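Waston simulator review: a season with our robotics club
Kenza Gaber, May 2026 club notes

Our club at Prirkow got access to Waston in January, and I've been meaning to write it up ever since. It's a simulator for two-armed robots made by a little outfit called Erkitz, and we've been using it to get ready for the Ragab student challenge. I love it!
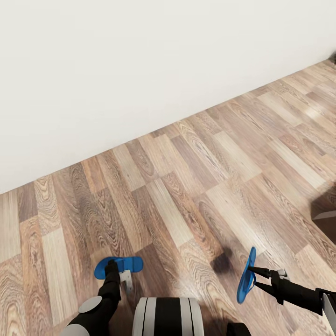
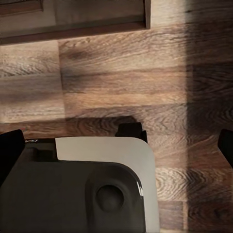 Two views from our practice room in Waston.

The best part is how quickly new members get moving. Our 16 students had never touched a robot arm before (a couple had never used a game controller either), and by the end of the first meeting they were all arguing over wrist angles. The arms feel heavy in a good way - you learn fast to slow down before you reach for anything.

Switching between the room view and the wrist view is one key press, and I wish we'd taught that on day one. Kids who drive only from the wrist tend to lose track of the other arm completely.

Gripes? Loading a room is slow on our older laptops, and the replay tool crashed on us four times while we were preparing our entry. Save often. The floor reflections also eat up a lot of graphics power, so we turn them down for long sessions.

The club license covers every student at home too, and mine really do log in on weekends. We're signing up again for next year, and I want to try the two-driver mode, one student per arm.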